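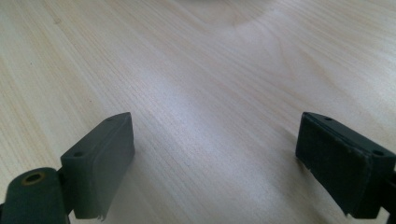
How often does a shared work table need to be checked? Once a month, and again any time it has been moved or something heavy has been dropped on it.

Table and bench checklist, Pitside workroom
February round

1. Top surface
Look along the grain with a light held low. Run a bare palm across the middle and then along each side.
Result: OK
Comment: Finish feels sound. One dull spot near the back came off with a damp cloth.

2. Corners and edges
Feel for chips, splinters and lifting.
Result: OK
Comment: Small rough place on the underside at the back. Sanded with 400 grit and wiped down. The 80 grit sheets in the same drawer are for the bench legs only, please keep them apart.

3. Frame
Push down on each corner in turn, then sideways. No rocking, no creaking.
Result: OK after adjustment
Comment: Slight rock at one corner. Tightened and tested again.

4. Hole in the tabletop
Ring sits flat and does not turn under a finger.
Result: OK

5. Rack and tray
Post stands straight. Pegs don't turn by hand. Tray rim has no sharp places.
Result: OK
Comment: One peg was a little loose - tightened by hand, check again next month.

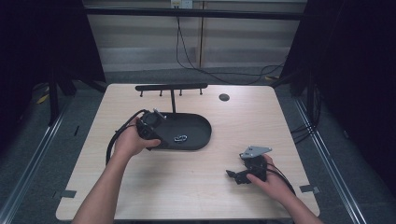
Item 5: black oval tray, with the rack and its four pegs behind.

6. Small parts
Metal pieces go back in the tray when work stops. None on the floor or on the table edge.
Result: Needs attention
Comment: Two links found under the bench at 4:30 p.m. Sweep before closing.

7. Cables
No cuts, no pinched spots, nothing across the walkway. Slack is fine as long as a foot can't catch it.
Result: OK
Comment: Check where a cable bends over a table edge - that is where the jacket wears first.

8. Cleaning
Dustarus wipes or a damp cloth. No solvent on the wood.
Result: OK
Comment: Wipes running low. Added to the Thevar order.

Open items carried to next month: peg on rack (5), sweeping (6).
Work table tag: 1173
Copy of this sheet to the Cladidthorpe office. Original stays on the clipboard by the door.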